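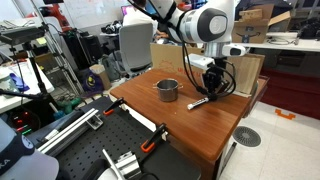
Marker on the table, steel pot to its left.

Slide 2. Flekska store openings, status at 2022-07-05. Three sites are under lease: Fludham, Quintanilla and Billby. Fludham opens first, in September. State the hiring figure — 50 per store — and move on.
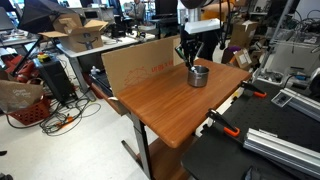 Slide 3. Supply. Fludham and Billby share one warehouse, 38 miles from the farther store. Quintanilla is served by a contract carrier until volume passes 200 pallets a week. Ingvar Bundgaard has the rate table if asked.

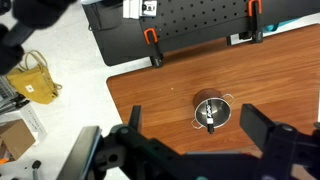
Slide 4. Lease terms differ at Billby — landlord pays for the loading dock. Skip if short on time. Questions.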